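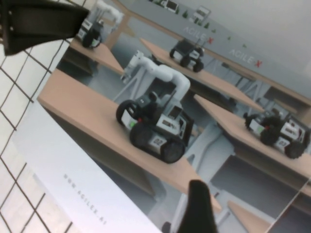

3. Storage of the sanded jellies and the tasting sessions

3.1 Candy and suppliers

All of the candy in this part of the study was sour sanded jelly, the soft fruit kind with a coat of sugar and acid on the outside. We used two products. The first was the lemon jelly sold by Plavetti, which is set with pectin and has a short, clean bite. The second was the lemon jelly sold by Betska, which is set with gelatin and is a good deal chewier. Both list citric acid in the sanding. Betska also lists malic acid, and Plavetti does not.

Both products were bought through the wholesaler Sfakianakis in unopened cartons. We asked for cartons from a single production lot of each candy and received them that way. The total came to 2,000 pieces, half from each maker. Pieces that had stuck together in the carton, or that had lost a visible patch of sanding, were set aside before storage began and were not used for tasting or for weighing.

Lemon was chosen over the other flavors because it is the one both makers sell on its own. The mixed bags would have forced us to sort by color, and in an earlier trial we found that the strawberry and cherry pieces from one maker could not be told apart reliably once the sanding had softened. Lemon also has the practical advantage that most people expect it to be sour, so a taster who finds it flat tends to say so without being asked twice.

3.2 Storage

The jellies were divided among three kinds of package: the makers' own bags, left sealed; the same bags, opened once and folded closed with a clip; and lidded glass jars of the sort used on shop counters. Jars were included at the request of the owners of Pesteria, the candy shop where the later sessions took place, who sell loose jellies from jars and wanted to know how long they could leave them out.

Storage began in August. Everything was kept in one room, on open shelves away from the window. The room was not humidity controlled. We thought about using a climate cabinet and decided against it. A cabinet would have given neater results, but a home pantry or a shop counter goes through damp spells and dry spells, and we wanted the candy to go through them as well. Temperature and humidity were logged through the whole period and the log is kept with the score sheets.

The jars were opened once on every working day, for as long as it takes to scoop out a small serving, and then closed. The clipped bags were handled the same way. The sealed bags were left alone until the day they were tasted, and a fresh one was opened for each session.

3.3 What happens to the coat

The outside of a sanded jelly is drier than the inside. Water moves outward from the jelly into the sanding, and in humid weather it also arrives from the air. Once enough water is there, the fine acid dissolves first and the larger sugar crystals follow. The dissolved acid then moves into the body of the jelly. Candy makers call the result sweating when it can be seen, but the change in taste starts before the surface looks wet.

This matters for how sour a piece seems. When the acid is dry and on the surface, the tongue meets nearly all of it in the first moments. When the same amount of acid is spread through the jelly, it is released slowly during chewing, along with the sugar. A piece can therefore hold all of the acid it left the factory with and still taste mild. For that reason we did not rely on a measurement of total acid. We rinsed pieces briefly in water and measured the acid in the rinse, which we refer to as surface acid, and then dissolved the rest of the piece and measured that separately.

Makers can slow the change by coating the acid crystals in a thin layer of fat. Neither label mentions a fat or oil in the sanding, though a coated acid is not always listed in a way that a shopper would recognize. We wrote to both firms. Plavetti confirmed that its acid is uncoated. Betska replied that it does not discuss the sanding, and we treat the point as unknown.

3.4 Tasters

Tasters were recruited from among customers at Pesteria. A total of 124 people completed both of the sessions they had signed up for, and only their scores are used. People who came once and did not return were left out, as were those who told us they had a cold. No one was trained. A trained panel would have been more consistent from one day to the next, but our interest was in whether ordinary buyers notice the loss of sourness and whether they mind it.

Each taster was given one piece from each package type for a single brand, with a plain cracker and water between pieces. The order was shuffled. Pieces were served in small paper cups marked with a letter code. Tasters scored the first sourness, the sourness after swallowing, sweetness, and overall liking, each on a line running from "none" to "very strong" or, for liking, from "dislike very much" to "like very much." They could also write a comment.

Two difficulties came up. The first was that sanding falls off in the cup. A taster who tipped the cup got the loose acid along with the piece, while one who picked the piece out with the fingers did not. After the opening session we asked everyone to use their fingers, and the scores from that session are reported separately. The second was that some tasters licked the sanding off before chewing. We left them to it, as this is how many people eat sour candy, but we noted it on the sheet.

3.5 Handling of the scores

Line scores were measured from the left end and entered by one person, Phyllis Penrose, who did not know the letter codes at the time. A second reading was made of a portion of the sheets, and the two readings agreed closely enough that the full set was not read again. Comments were sorted by hand. Comments that spoke of the candy as "old," "stale," or "tired" were put in one group, and those that spoke of it as "smooth," "gentle," or "easier to eat" were put in another, because a drop in sourness can be taken either way.

We compared package types within each brand only. The two brands differ in chew, in size, and in the amount of lemon oil, and a direct comparison of their scores would mix all of these with the effect of storage. Readers who want to know which brand is the more sour candy will not find an answer in our data.

3.6 Limits of the method

The storage period shows what happens on a shelf in one building in one part of the year. A winter start, with heated indoor air, would likely dry the jellies out before the sanding could dissolve, and the complaint would then be toughness and not sweetness. We also stored only a small amount in each jar. A shop jar holding around 1,000 pieces would lose and gain water more slowly in the middle than at the top, and a customer served from the top would get the most changed pieces first. Our jars were shallow enough that this should have made little difference.

Surface acid by rinsing is a rough measure. Rinse too briefly and some of the dry sanding stays on; rinse too long and acid begins to come out of the jelly itself. The time we settled on was chosen by trying several on fresh Plavetti pieces, and it may suit the gelatin jelly less well. Gelatin pieces tended to swell at the corners when left in water, and pectin pieces did not. The surface acid values for Betska should be read with that in mind.

Figure 1. A glossy printed brochure over a white surface marked with a dark square grid.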